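What I Kept When We Left Sukcombe

I have been meaning to write about the move since September, and every time I sit down to do it I end up making soup instead. 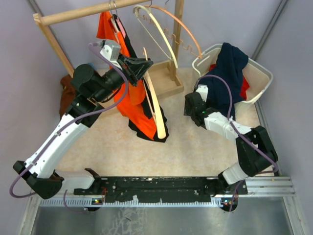 So, the move. We lived in the Sukcombe house long enough that I had stopped seeing most of what was in it, and then all at once I had to look at every bit of it and decide. My sister-in-law told me to start with clothes because they're easy. They are not easy! I spent a whole evening on one closet and came out with a single bag for the thrift store and a sore back.

The trouble is that I remember where I was in everything. There's a green corduroy jacket I wore to hear Ansel Marchetti play the accordion in the church basement, the night the power went out and he just kept going in the dark. I haven't been able to button it in years. It came with us.

What finally helped was my old neighbor Ravindra Maurya, who came over at 6 in the morning (he is that kind of friend) with a thermos of tea and sat on the bed while I held things up. He hardly said a word. If I started a story he let me finish it, and then he'd ask if I wanted to wear the thing or tell people about it. Most of it I wanted to tell people about - so I wrote those down in a notebook and let the clothes go.

The notebook is on the kitchen shelf in the new place now, next to my mother's recipe cards. The new closet is half the size of the old one, and I've still got room on the left side for my winter coat once I get it back from the cleaner on Lonlow Street. They charged me $2 extra for a missing button, and I found the button in my purse on the way home.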